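**Covering the table: a talk with Ayman Chamoun**

By Kiran Tomar
May 14, 2018

Ayman Chamoun has sold printed cloth in Perkmont for 8 years. He started with offcuts from a flag maker and now sells mostly landscape prints under the name Skeston. Some get hung on walls. A few get worn. His favorite use for them is on a table, flat, with things standing on top.

"People ask me what it's for," he said. "It's printed fabric. It's for whatever you need covered."

I wanted to talk to him about that, as I have a dining table with a burn mark in the middle and have been through several tablecloths in two years. He was patient about it. The first thing he wanted to know was what goes on the table on a normal day, and I told him cups, mail and a laptop.

"Then don't buy white," he said.

His view is that a plain light cloth looks good for one meal. A dark one shows crumbs and flour. A cloth with a large picture on it is easier to live with, provided the picture has some quiet area where you can put things down and see them. He likes a strong blue for that.

"Glass and clear plastic are what I test with," Chamoun said. "You put something clear on a busy pattern and you lose it. You reach for the salt and knock it over. Put it on plain blue and you see the handle, you see the rim. Usually you can see the color right through the bottom."
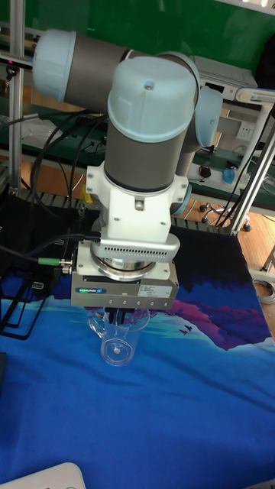

*Clear walls over blue cloth. The handle is on the left.*

I asked if it mattered that the thing was clear, or if any cup would do for the test. He said a white cup looks fine on almost anything, so it tells you very little.

We moved on to the prints themselves. Most of them are drawn in-house and printed by Panagiotou, a small shop across town that works in short runs. The longest run Skeston has ordered was 460 pieces, and Chamoun said he would not do that again. "I had boxes in the hallway until September. My wife was walking sideways."

The designs lean toward mountains, trees and water, in colors that are not the colors of mountains, trees and water. He puts that down to the ink. Magenta and bright blue hold up well next to near-black, he said, and realistic greens tend to go muddy in the same print. After a few dull samples he stopped asking for green.

What he looks for now is a dark band of trees, something pink or magenta below it, and then one big open area of blue. The trees give you a line to straighten the cloth by. The open area is where the cups go.

"You always have one person who puts it down with the picture facing them and everybody else gets it upside down," he said. "I don't mind that. Trees upside down are still a pattern."

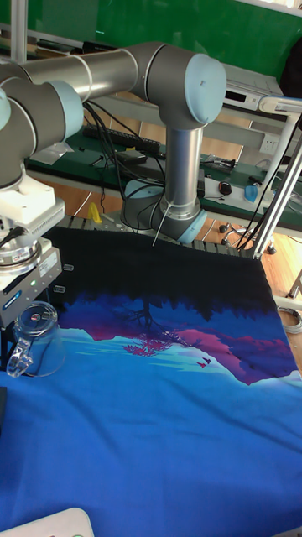 *Dark trees, a magenta and pink shape like a mountain, and bright blue below. The small tree figure is at the left of the pink.*

He likes small details in a print as long as they are kept few. Birds are good, and so is a single tree off to one side. They give a person something to look at while the coffee cools. What he avoids is lettering. A cloth with words on it has a right way up, and guests read it all through dinner.

I asked about keeping the cloth in place. Mine slides whenever someone leans on the table. Chamoun said a thin fabric will always move on a smooth top and the easiest cure is something with more grip underneath. He uses a cut piece of rug underlay at home. Clips work too, but he prefers small ones, and he says white clips are easier to find later than black ones on a dark print.

He was less helpful on creases. Skeston's cloths are shipped folded, and the fold lines are there when you open the package. "Iron it on the back, low heat. Or leave it on the table. I leave it on the table."

On washing he had more to say. Cold water, inside out if it's a piece you wear, and no bleach. He washes a new one alone the first time. He showed me a pillowcase that used to be cream and is now the color of a pale plum.

Skeston is getting ready to bring out a new series called Flalotum. It will have 5 prints, all with water somewhere in the lower half. Chamoun has the first two samples at home and has been eating on them for a month. One has already been dropped from the list.

"There was too much going on in the corner," he said. "I kept looking for my glasses and they were right there on it."

I asked which one I should buy for the table with the burn mark. He asked where on the table the mark was, and how big, and I held up my fingers to show him. He told me to keep the cloth I had and put a bowl over it.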